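Notebook – Nastodo, cloth handling
June 5, 2024
Dreltville flat, bedroom

Question carried over from May: is laundry folding anywhere near ready to hand to a machine, or do we keep telling the Randmont people "not yet"? My answer before starting was not yet. Writing this up the same evening while I still remember the awkward bits.

Working surface is the bed with the bamboo mat on it. I had argued for a table. The bed is better for our purposes as it is where most people I know fold their washing, and the tile pattern gives the tracking plenty to hold on to. The drawback is that thin cloth lies very close to the tiles and the fingertips want to go under the tile edge instead of under the cloth. Pinching an edge that already stands up a little is easy. Pinching one that lies flat is most of the work.

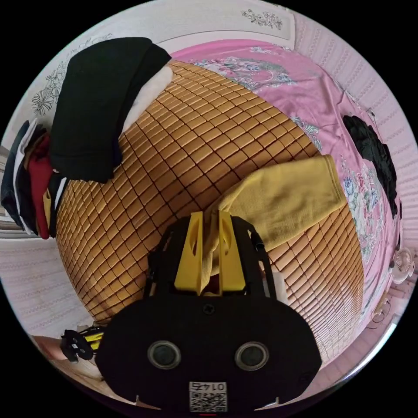 Picking up

Approach angle matters more than I had allowed for. Come in too upright and the fingers close on air or on mat. Tilt them and the lower finger slides under, but then the wrist is in the wrong place for the lift. By hand I correct for this without thinking. The Thaler arm will need it spelled out, and its wrist is slower than mine.

Small soft pieces: fine. Knitted things: fine, the fingers bite well. Anything already folded: poor. You aim for the top layer and get all of it, or you get the top layer and drag the rest sideways. I'd put separating layers at the top of the list of things a machine can't do in an ordinary bedroom at the moment. Our current policy picks up the whole stack and carries on as if that were one garment.

Note for the fingers: the cut-outs help with grip but catch on loose loops. Try a pair with the slots filled and compare.

Pulling straight

With both grippers on a piece you can take the creases out by tension before laying it down. Two people do this with a sheet without discussing it. Through grippers you lose the feel of the other end, so you either pull too hard and one side lets go, or too softly and nothing changes.

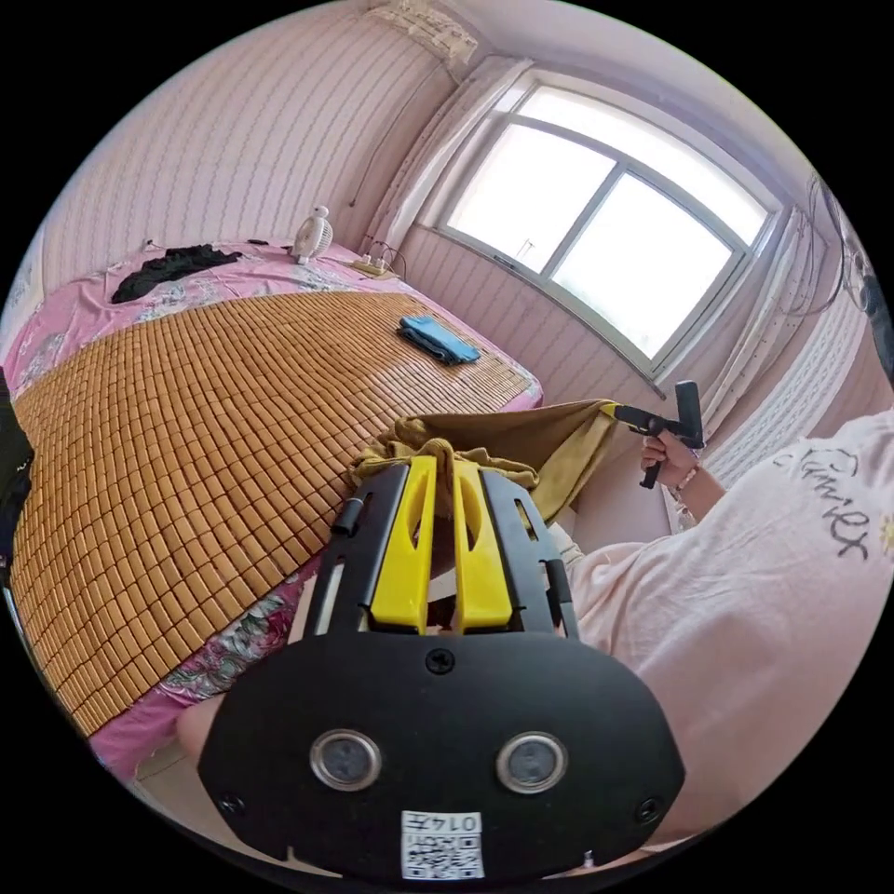
Force is the missing part. We log finger opening and position and nothing about pull, and the model has to guess tension from what the cloth looks like. Sometimes the creases tell you enough. With stretchy cloth they don't, and the policy keeps backing away until it loses the corner. I have been against adding a load cell because of the weight. I am now less sure. Even a crude one in the finger mount would give us a "slack / not slack" signal, and that might be enough for this step.

Letting go is also harder than it sounds. Open quickly and the cloth springs back. Open slowly and it sticks to one finger and comes away with you. 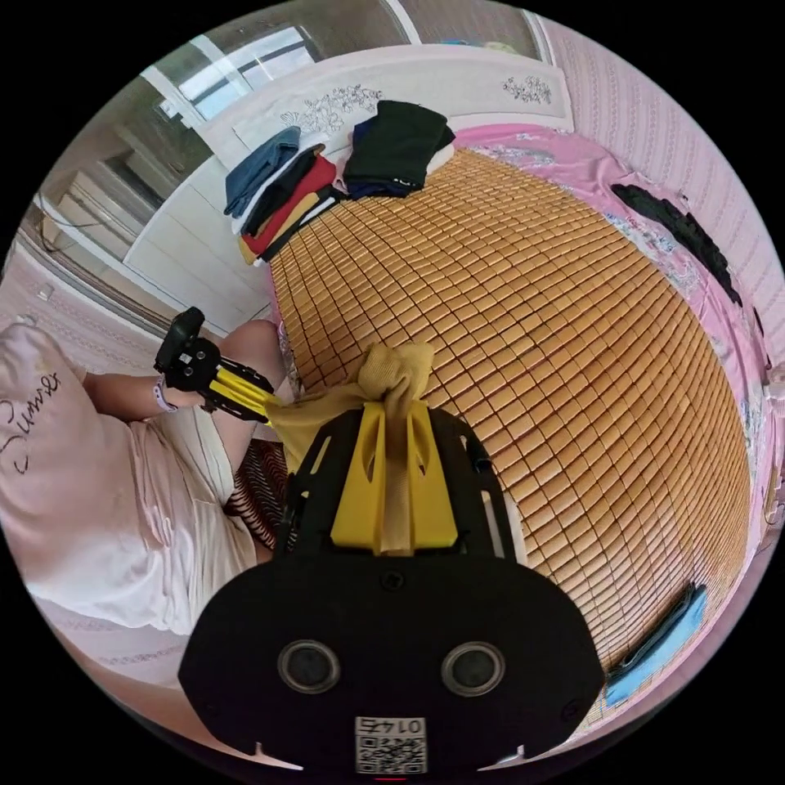 Comparison with the arm

Last run of the Thaler arm on the workshop bench at Randmont was log entry 1632. It took around 2 minutes over a flannel and the result was a rectangle if you were being kind. I can do the same fold through the hand-held gripper far quicker and not much neater, which suggests the fingers are part of the limit and it isn't all down to the policy. Worth saying plainly in the report, as people there tend to assume more training data will cure everything.

Long pieces are the ones I would leave out of any demonstration. A short piece can be held up and seen whole, while a long one changes shape along its length every time either end moves.
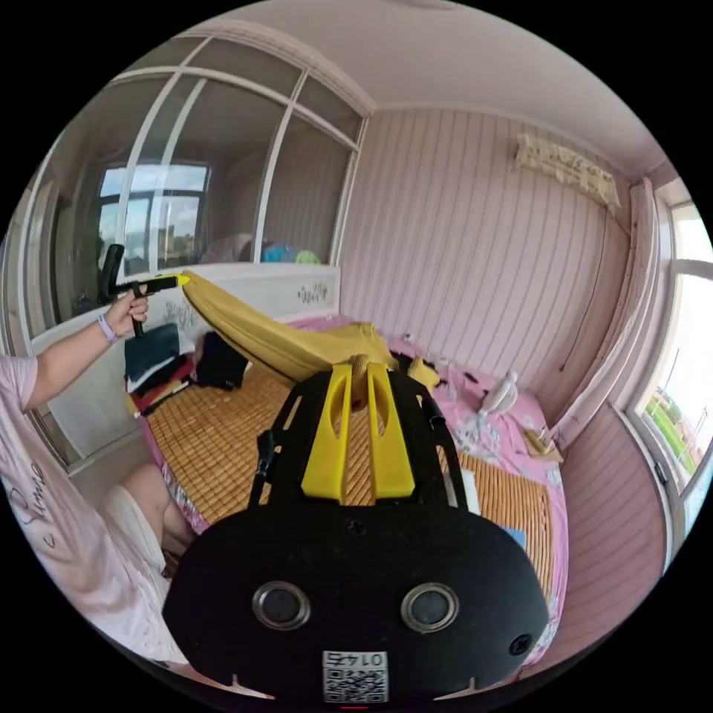 Handing over between grippers needs its own set of runs. At present the policy treats the ends as independent and works out one, then the other, so the first has drifted by the time the second closes. Timing isn't the only trouble. Take the mustard cloth: the end in the near gripper is twisted, and the length between the two tips sags and bunches. Any fold started from there puts the twist into the finished piece. A person would see it and turn a wrist. The arm has no idea that a twist is a fault, and we have never labelled one.

So, chores: single small items, laid out by someone else, yes, slowly. A pile out of the dryer, no. Shop-floor rags and wipes probably sit closer to the first case than the second, and I would rather offer Randmont that than a bedroom.

To do
– filled-slot fingers, one pair
– price a small load cell
– add "twisted" as a label
– short runs of handover only, no folding
– ask Thaler about wrist speed limit, the manual gives 2 different values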